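Flat by Friday Club: What I Learned About Folding Cloths
Student project report, Materials and Making module, Bisholm

Why I picked this

I wanted to do my project on something small, and you can't get much smaller than folding a cloth. My first idea was to look at how different fabrics dye, but half the class was already doing that and the sinks were booked solid until November. So I went home in a bit of a huff, opened the drawer where we keep the tea towels and napkins, and found it jammed shut again. That was the start of it, really.

The question I ended up with was this: does the way you lay a cloth out before folding make more difference than the fold itself? My tutor thought it was a bit narrow. I thought it was fine (and I still do!), so I stuck with it.

What I used

I had 27 cloths in the end. Some were from home, a few came from the charity shop, and the rest were plain napkins left over from a catering order. I sorted them into three piles: cotton, linen, and the slippery ones that say polyester on the label and won't stay put whatever you do. I labelled each one with a bit of masking tape on the back, and by the second week most of the tape had come off, so if you ever do this, use a laundry pen.

For the folds I used three that I named after where I got them. The Okura is halves, then halves again, then one last fold over. The Lindemann is in thirds lengthways and then in half. The Kavetti is the one my family does, which starts from the corners and looks lovely in the drawer, but it is a pain on anything that isn't square. I know three folds isn't many, but I had to stop somewhere.

I also had a steel ruler, a notebook, my phone for timing, and a big hardback atlas for pressing.

How I did it

Each cloth got every fold, and I did each one twice, once after smoothing it out properly and once just as it came off the pile. That's a lot of folding. I did most of it in the evenings with the radio on, and I got through 70 or so folds before I realised I'd been timing the smoothing along with the folding, which made the whole first batch useless. I nearly cried. I started again the next day with two separate times, one for laying out and one for folding, and that's the set I've used here.

After folding, each cloth went under the atlas for five minutes. Then I measured the height of the folded stack at all four corners. If the corners were all close, I called it flat. If one stuck up, I wrote down which one, and it was nearly always the corner where I'd started.

I'd planned to do 300 folds over the whole project, counting repeats. I didn't get there! The polyester ones slowed me right down and I dropped the third set of repeats altogether.

What I found out

Laying out matters more than I thought it would. The cotton cloths that had been smoothed first came out flat with any of the three folds, and the ones that hadn't been smoothed were lumpy with all three. The linen was the same but fussier, as it holds on to old creases and you have to fold along them or fight them. I mostly fought them, and mostly lost.

The polyester was a mess. It smooths out beautifully and then slides off itself as soon as you pick up an edge. The Lindemann fold worked best there, I think because the thirds are narrow and there's less cloth flapping about while you turn it.

Pattern made a difference too, and I hadn't planned for that at all. A stripe gives you a line to follow, so you can see straight away if an edge has wandered. Even a wavy stripe helps a bit, as long as the waves all run the same way. The same goes for the surface underneath, and I'd pick a table with squares marked on it over a plain one every time, as you can line the hem up with a row and leave it there.

Holding both sides is the other big thing. When I kept one hand on each end, the middle stayed put. With one hand on my tea, it didn't. 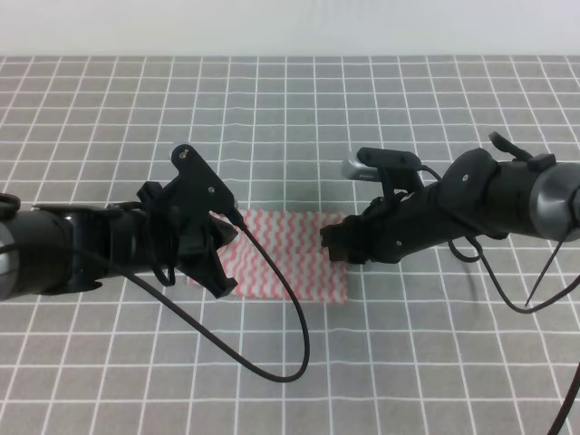

What went wrong

Apart from the timing disaster, my measuring was a bit rough. The ruler doesn't start at zero right at the end, it has a little gap, and I forgot to take that off for two evenings. I've corrected those numbers in the table at the back, but I'm not totally sure I caught all of them.

I also got better at folding as I went along, so the later cloths had an unfair advantage. I should have mixed up the order. I did all the cotton first because it was on top.

What I'd do next

I'd like to try bigger things, like pillowcases and maybe a tablecloth, and get someone else to do half the folding so it isn't all down to my hands. I'd also like to see whether ironing first makes the smoothing step pointless. The drawer at home opens now, by the way, although my mum has already put three tea towels back in scrunched up.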